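Bukavwood Community Choir, planning meeting, September

Present: Serpil Yüksel (chair), Floor Maes, Rania Rawashdeh, Siebe Leemans
Apologies: Annelies Hoekstra
Start: 7:30 p.m.

1. Fall concert
Serpil opened with the great news that Llewellyn Hall is ours for both nights. The hall seats 400, twice what we had last year! Floor has already walked the stage and loves the sound in there, even from the back row.

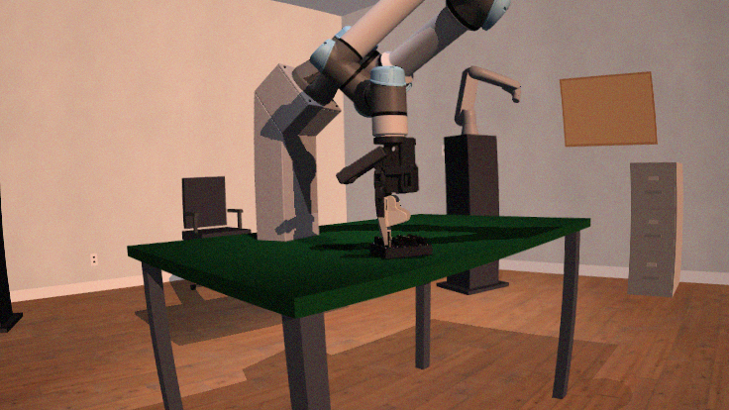
The program will run in two halves, with the folk songs first and the big pieces after the break. Rania wants to add a round that the audience can join, and everyone was very keen. She will bring 3 choices to the next rehearsal.

2. Sopranos and basses
Four new singers have signed up, three of them basses — a real treat after last season. Siebe will pair each one with an older member and send out the sheet music. Folders go back to Floor after the last concert, please, with pencil marks rubbed out.

3. Rehearsal times
Extra rehearsal agreed, 2 p.m. to 5 p.m., tea included. Serpil asked for the second half of the program to be sung from memory.
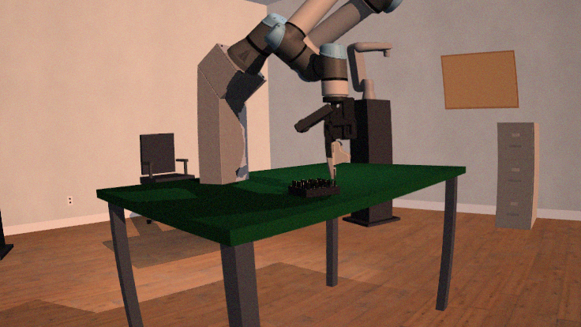
Rania said she was all for it, but the Latin piece has long verses and she would like to keep the music in hand for that one. Siebe felt the same. Agreed: folders allowed for the Latin, none for the rest.

4. Any other business
Annelies sent word that the posters are almost done and the colors look wonderful. Ticket price left as it is.

Actions
Rania: song choices for the round
Siebe: sheet music to new members
Floor: confirm piano tuning with the hall

Closed 9:10 p.m.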